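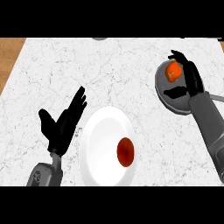 White marble countertop with gray veining

Ticket: Order paper PDF shows wrong sitting day
Product: Fetari Minutes (council records module)
Status: Waiting for vendor
Opened: 2026-09-06

Problem
We publish the minutes of our town council with Fetari. After the last update, motions which were sent to a second reading are printed under the first sitting. The vote totals are correct. Only the heading and the date are wrong.

Steps I have done
1. Opened the record in the editor. The sitting day is correct there.
2. Exported again as PDF. Same error.
3. Exported as plain text. The error is not present.
4. Cleared the template cache and restarted the Stomex print service. No change.
5. Tested an older file with 40 motions. It has the error also, on motions 2 and 88 of the running list.

Please note that the numbers of the motions continue from the earlier session, so 88 in a file of 40 is normal for us.

Reply from Nosel support
Please send the export log and tell us which template you use.

My answer
The template is "Peng, two columns". The log is attached, it has 190 lines. With the one-column template the headings are printed correctly, so we will use this one for now. The clerk must sign the minutes before they go to the public page, therefore I ask you to keep the ticket open until the two-column template is repaired.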